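Cold feet in the house: what helped us with the wooden floor

Our house in Prendthorpe was built in 1956, and the ground floor has the old boards still. In winter the draft comes up between them and you feel it at the ankles. We wanted to keep the boards, so I have tried several things over the years.

First find the draft. Wait for a windy evening, wet the back of your hand and move it slowly along the baseboard. Mark each cold place with painter's tape. With us it was mostly the corners and the side by the hallway.

For narrow gaps I use cotton cord, a little thicker than the gap. Vacuum the gap well, then press the cord down with a blunt putty knife until it lies 2 mm under the surface. Do not use hard filler — the boards move between June and winter, and it breaks out in small crumbs.

Gaps wider than a pencil need a thin strip of wood, glued on one side only. My neighbor Cor Claeys glued both sides and got a crack in the board next to it.

Under the door I put a brush strip. Cut it with a hacksaw, the metal part first, and screw it on with the door closed, so the hairs just touch the floor.

A rug helps also, but take a felt pad under it. Rubber pads left yellow spots on our varnish, and I could not get them out.

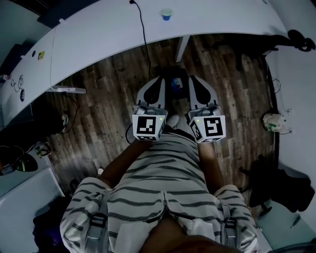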